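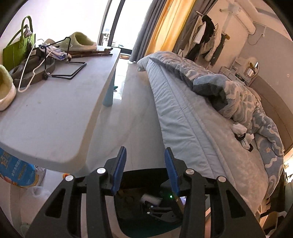
Week 6 handout: Learning from hand-held gripper demonstrations

Welcome back, everyone. A few of you told me after last Wednesday that the jump from teleoperation to hand-held collection felt abrupt, and I think that's fair, so these notes go slower than the slides did. Please read them before the lab, with a pencil if you are the pencil sort, and bring your questions. The picture at the top is the kind of view we'll be working with all week, so keep it handy while you read.

1. Where we left off

You'll remember that in the teleoperation unit the robot itself was in the room the whole time. Somebody drove it, its joint encoders wrote down what the joints did, and the training data came out already in the robot's own terms. That is a lovely property to have, and we paid for it by carrying a heavy arm to every place we wanted data from.

With the hand-held method, a person carries just the gripper, with a camera fixed to it, and does the chore by hand. The policy is trained later on what the camera saw and on how the gripper moved and opened. The arm only shows up at test time. I want you to hold on to one consequence of this, which is that everything the robot will ever know about the task has to pass through the camera or be worked out from it. If the wrist view doesn't contain it, the policy can't use it.

2. What the wrist view gives the policy

Look at the fingers first. Both of them are in view, open, with their blue rubber pads facing each other. That matters more than it might seem, as the fingers sit in nearly the same pixels in every single image, and the network can read the opening straight from the picture. In our Flenbridge data we also store the opening as a number, and one of the optional exercises asks you to throw that number away and see how much the policy suffers. (I won't spoil it!)

Then there is everything past the fingers. In a lab recording you'd see a bare tabletop and a gray wall. In a lived-in room you get a tabletop with fuzzy green slippers, a white hanger, a round brown tray and a small roll of black tape, then a bed with a comforter in a pile, curtains, clothes on the far wall. Students often ask whether we should tidy up or mask out the background. My answer is to leave it alone for training. The variety is what we went out to get.

Do notice the window, though. A bright window in the back of a room pulls the exposure down, and the dark housing between the fingers can lose its detail. Please check your own recordings for this before you train on them — I have lost a weekend to it more than once.

3. Recovering the motion

Each recording gives us a video and a stream from the inertial sensor. We run visual-inertial SLAM over the pair to get the camera pose at every time step, and from the camera pose we get the gripper pose through a fixed transform measured once per device.

SLAM likes rooms with plenty of fixed corners and texture. Window frames, shelf edges and table legs are good anchors. Long smooth surfaces are poor ones, and if the gripper comes down close over a plain tabletop, most of the image may be one pale color and tracking can slip. Soft things are a mixed blessing. A patterned comforter offers a great deal of texture, but if the demonstrator moves it, all those nice features move too, and the tracker may believe that the camera did. We handle this with an outlier test on the feature matches, and you'll write a small version of it in the lab.

In the Zudum set, which is the one you'll be given, we began with 206 recordings. After pose recovery we threw out six, all for tracking loss, and that leaves the 200 you'll find in the course folder. I've kept the six in a separate folder as well, because looking at failures is good for the soul and I'd like you to do it.

4. From poses to actions

We don't train on absolute positions. The room has no agreed origin, and the next room has a different one. For each image we express the coming gripper poses relative to the current one, so an action reads like "a little forward, a little down, closing." Rigoberto Espinoza's guest lecture covered the algebra, and his slides are better than mine, so I'll only repeat the part people trip over: the relative pose is the inverse of the current pose multiplied by the future pose, in that order. If your gripper spirals away in the plots, check the order before anything else.

Latency deserves a mention too. The camera, the inertial sensor and the robot controller each have a delay of their own. During collection we line up the streams afterward. At test time we have to skip the first few predicted actions, the ones whose moment has already gone by when the prediction arrives.

5. The result we'll discuss

The Irnitz policy was trained on the 200 recordings and tested on picking small household items off tables in rooms it had never seen. It succeeded in 82 percent of trials. A second policy, Bañuelos, had the same network and the same number of recordings, all made in one room, and it did nearly as well in that room and fell apart elsewhere.

I'd be a little careful with this comparison. The test items were chosen by the same people who made the training set, and small items on a table are kinder than soft or flat ones. Come ready to argue about which experiment you would run next.

6. For the lab

Please do the following before you arrive:

Download the Zudum folder and make sure you can play back a recording together with its pose track.

Pick 9 recordings and plot the gripper height over time. Mark by eye where you think the grasp happens, then compare with the stored finger opening.

Read the calibration note, especially the page on the camera-to-gripper transform.

Open one of the six discarded recordings and write a paragraph on where tracking was lost and what was in view at the time.

Lab starts at 2:15 in the usual room. If your laptop struggles with the video files, write to me beforehand and I'll set you up on one of the course machines.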